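Drindcombe Shared Workshop
Build a gripper, session 3: fingers, opening and closing
Notes by Eyerusalem Yimer

Carry on from where you stopped last time. Servo in the body, horn fitted at mid travel, both slides moving freely by hand. If the slides stick, sort that first, don't come to the fingers yet. A tight slide looks just like a weak motor and people spend an hour blaming the motor.

Bring: your body from session 2, the Flerkar board, USB lead, small hex keys. Screws are in the tub by the drill press. Please put the lids back on.

1. Printing the fingers

Two files, left and right. They are mirrored, so don't print two lefts (last time we had three pairs of lefts). Any colour. Lay them with the flat inner face down on the bed, gives you the smoothest grip face and no supports needed.

A pair takes 58 minutes on the Erngate printer if nobody touches the speed. Leave the bed at 55 until it finishes, then let it cool before you pull the parts off. Pulling warm bends the grip face. Not much, but you'll see it when the two meet.

Clean out the screw holes with the hand drill bit, turning by hand. Not the power drill, it melts the plastic and the hole goes oval. Strings inside the hole are normal, just pick them out.

2. Fitting

Screws in loosely, all of them, both fingers. Then close the slides by hand until the faces touch. Look through the join against a window. Light at the top only = finger leaning back. Light at the bottom = leaning in. Nudge it, hold it, nip up the screws a bit at a time, going from one to the other.

Do not crank them. It's plastic. Finger tight plus a quarter turn.

If a screw spins and won't bite, use the next length up before you reach for glue. Glued fingers can't be swapped and in session 5 we swap them for the soft ones.

3. Open position check

Power off, slides pulled apart to the stop. Put it down over something plain and pale so the edges show up. You want the inner faces looking at each other, clear gap between, nothing in it. Have a look from above with your own eye as well as through the camera, as the near finger always comes out bigger on screen and folk start adjusting a finger that was fine.
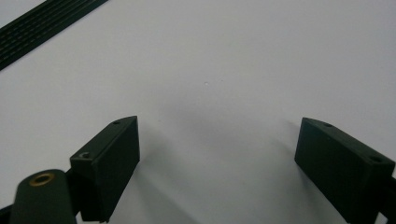

4. First power up

Fingers OFF the table, nothing between them, hand near the switch. Load the sketch called gashaw_open_close. (Gashaw is just what we call the test program, the file with the same name and a 2 on the end is for next session, leave it.)

The two numbers to change are at the top:

OPEN_PAUSE = 3000
STEP_PAUSE = 500

Both in milliseconds. So it waits three seconds open, then moves in small steps with half a second between. Dull to watch, but you have time to hit the switch if it goes the wrong way. Once it's behaving you can bring STEP_PAUSE down. Keep OPEN_PAUSE where it is until you've done the block test, you need the time to get your hand out.

Goes the wrong way: swap the two end values in the sketch. Don't re-fit the horn.
Buzzes when closed: it is pushing past the point where the faces meet. Back the close value off a little and try agian.
One side arrives early: slide problem, see session 2 sheet.
Nothing at all: battery lead. Then check it again.

5. Block test

Foam block first, wood block after. Foam shows you where the pressure is. Dent deeper at one side means your faces are not parallel, back to part 2. Even dent, go on to wood.

Pick up, hold for one open pause, put down. Ten times. Write down the misses in your notebook, and which way the block slipped. Top slip and bottom slip have different fixes and you wont remember which it was by next session.

If wood slips every time but foam is fine, the faces are too smooth. A strip of the thin rubber sheet, stuck on with the double sided tape. Trim it flush. Cover the whole face, a half strip makes a step and the block rocks on it.

6. Before next time

- grip faces wiped, rubber trimmed
- notebook page for the block test filled in
- your close value written on a bit of tape on the body
- battery out and on the charging shelf, NOT left in the body
- spare pair of fingers printed if you can get a printer slot. June is busy, book early

Next session is the wrist joint. Longer one, bring something to eat.

Questions about these notes: ask Eyerusalem at the bench or leave a slip in the tray.

© Drindcombe Shared Workshop | Contact | Back to top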